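1/ ok it's December 30, 2023 and I have promised myself I'd finally do the thread on how I quit paying for a storage unit. Long one. Get a snack!

2/ Background: when I moved to Dremitwood I went from a house with a basement to an apartment with one hall closet. So everything that didn't fit went to a unit at Adov Storage out past the car wash. "Just for the summer," I said. That was a June. It was not this year's June.

3/ The unit was cheap the first few months and then the letters started. You know the letters. "Due to market conditions." I kept paying because the alternative was opening the door and looking at it all.

4/ What got me moving was doing my taxes. I added up what I'd paid them so far this year and it was $599. For a room I'd visited once, to drop off MORE stuff.

5/ So, first trip. I went in with a plan to sort everything into keep, sell and donate, and I lasted maybe an hour before I was sitting on a cooler reading old birthday cards. Do not open the card box first. Put the card box in the car and shut the car.

6/ Second trip went way better. I took a folding table, a fat marker, trash bags and a sandwich, and I made myself pick up each thing one time only. No "I'll come back to it" pile. That pile is how I ended up with a storage unit.

7/ Stuff I was paying rent on, a partial list: a fondue set, two broken umbrellas, curtains for windows in a house I don't live in, a bag of other bags, a printer that needs a cartridge they quit making, my entire run of a cooking magazine I never cooked from.

8/ The furniture was the hard part. My big dresser wasn't going to fit in the apartment no matter how many times I measured (I measured a lot). I listed it on Wirkix, which is the local buy/sell app here if you're not from around here, and got 5 messages in the first hour. Four of them said "is this available" and then went silent forever.

9/ The fifth one showed up with a truck and exact change. I wanted to hug this stranger. I did not.

10/ Wirkix tips since people keep asking me: put the measurements in the first line. Put the price in the title. Say which floor it's on and if there's an elevator. Take the photo in daylight. And if someone wants you to "hold it til payday," be nice about it but keep the listing up.

11/ Things I thought would sell and didn't: china, the exercise bench, anything with a DVD slot. Things that sold in a day: plain glass jars, a garden hose, a box of picture frames I was about to haul to the dump.

12/ And I do still get attached to things, I'm not cured.

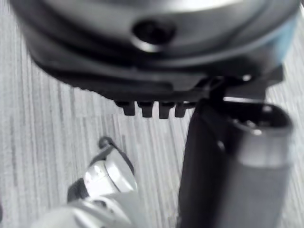 13/ THE MONEY PART, which is what you're all here for

14/ Everything I sold came to $530. So I didn't quite make back the year's rent, and that stung for a day or two. But there's no letter coming in January! I keep thinking about that. No letter.

15/ Donations went to the thrift shop on Chow Street. Call before you go, they don't take mattresses or car seats and the drop-off door is around the side. I drove over with a full back seat during lunch and had to drive home again with all of it. Very sad little trip.

16/ Closing the unit was weirdly the most annoying step. You have to give notice in writing, you have to sweep it out, and you have to take your own lock off or they keep billing you. I swept it with a broom I found in the unit. Then I donated the broom.

17/ What came home with me: 3 boxes. Cards and photos in one, winter stuff in another, and the last one is kitchen things I'd been borrowing from my neighbor this whole time while owning them across town. My waffle iron! I had a waffle iron!

18/ The closet door closes if you lean on it.

19/ A few of you asked if I regret getting rid of anything. The curtains, a tiny bit. They were a really good green. The dresser, no. The magazines, I haven't thought about them once until typing this.

20/ If you've got a unit and you're dreading it, go look up what you've paid this year and write the number on a sticky note by the coffee maker. Mean, I know. Worked on me.

21/ Replies are open if you want to tell me the dumbest thing you're paying to store. I'm making waffles so I'll be slow getting back to you.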